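Search this site Enter keywords Go

Household Routines, Handout 4: The Floor Around the Plants 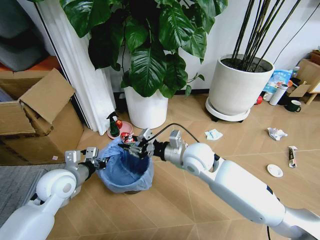 Grurnano, October

Posted by the course tutor

OK, so last time we did shelves, and I promised we'd get down on the floor. I love this corner for it, because it has a bit of everything: two white planters, an open cardboard box, a rug, and litter on the floor beside a small bin with a light blue liner.

My order goes like this. Bin first, right next to the mess (I used to walk every wrapper back to the kitchen, what a waste of an evening!). Then big pieces by hand, then the little scraps, and only then the broom. Look hard along the edges of a box, there's a white scrap by this one that I'd have missed.

Things that aren't trash get parked together. A spray bottle and an apple can share a pink dish for ten minutes, no harm done, but please send the apple home before you mist anything.

The wider planter has casters under its saucer, so in your own place try rolling one like it out and sweeping behind. Leaf bits love it back there. Go slow with tall stalks!

For next class: read the Brorner sheet on liners and write me 263 words on your own worst corner. Over 387 and I start skimming, sorry.

Recent handouts
Shelves and Ledges
The Leitão Folding Method
Rorus Broom Care
Curtains, Hems and Dust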